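Countertop Microwave: Placement, Cleaning and Panel Care
Kitchen tips by Imre Dobos

Placement

Set the oven on a flat, hard surface that does not rock. Check it with a level in both directions. If one foot is off the counter, shim the foot, not the case. The turntable will drift and scrape if the oven leans.

Leave clear space behind, above and to both sides according to the manual. If the manual is lost, look for the rating plate on the back or inside the door opening and search for the model number. Do not store bread, towels or paper bags on top. Vents on many countertop models are on the side or rear, where they are easy to block with a canister.

The outlet should be reachable without moving the oven. Do not use a light-duty extension cord. A kettle and a microwave on the same circuit will often trip the breaker — move one of them.

Pale finishes

Cream and off-white cases show grease earlier than black or steel ones, mostly along the top edge of the door and next to the control panel. Wipe with a cloth dampened in warm water and a drop of dish soap, then with a second cloth and plain water. Dry at once. Scouring powder and melamine sponges dull the finish, and the dull patch cannot be polished out.

A pale oven with a dark door window and the narrow control panel on the right: 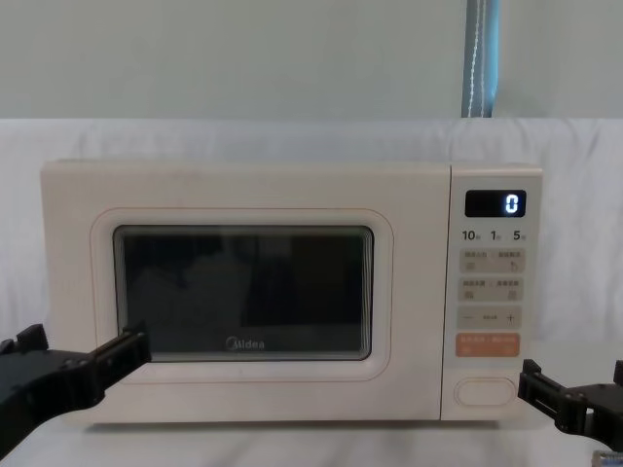
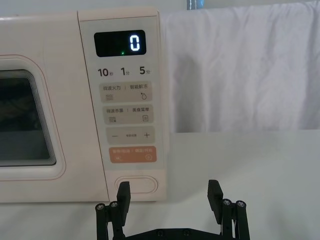
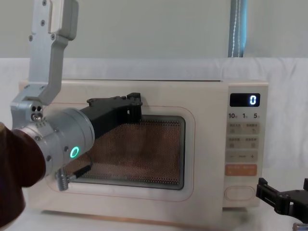 Door and window

Dark glass hides splatter until light hits it from the side. Clean the outside with a soft cloth, working from the center toward the rim. Do not spray cleaner directly at the door. Liquid runs to the lower edge and gets behind the trim.

Open the door and wipe the sealing surfaces on both the door and the cavity. Crumbs here keep the door from closing flush. If the door is bent, the latch is loose or the hinge has play, stop using the oven and have it serviced. Do not remove the case yourself. Parts inside hold a dangerous charge after the plug is pulled.

Control panel

Unplug the oven before cleaning flat buttons, or open the door so that a stray press does not start it. Use a barely damp cloth. Dried sugar on a button edge comes off if a wet corner of the cloth is held on it for a minute.

Where the panel is printed in a language not everyone in the house reads, label the keys that get used: start, stop, power level, defrost. Small clear labels from a label maker hold up better than paper tape. Place them beside the keys so the print stays visible.

Interior odor

Heat a cup of water with two spoons of white vinegar in a microwave-safe bowl until it steams well. Put a wooden spoon in the bowl to reduce the risk of sudden boiling. Leave the door shut for five minutes, then wipe the walls and ceiling. Wash the glass tray in the sink after it has cooled — hot glass can crack under cold water.

Related tips
Descaling the Stidell kettle
Nedwood shelf brackets: load and spacing
Menon drawer liners, cut to size
Removing label glue from jars
Range hood filters: soak times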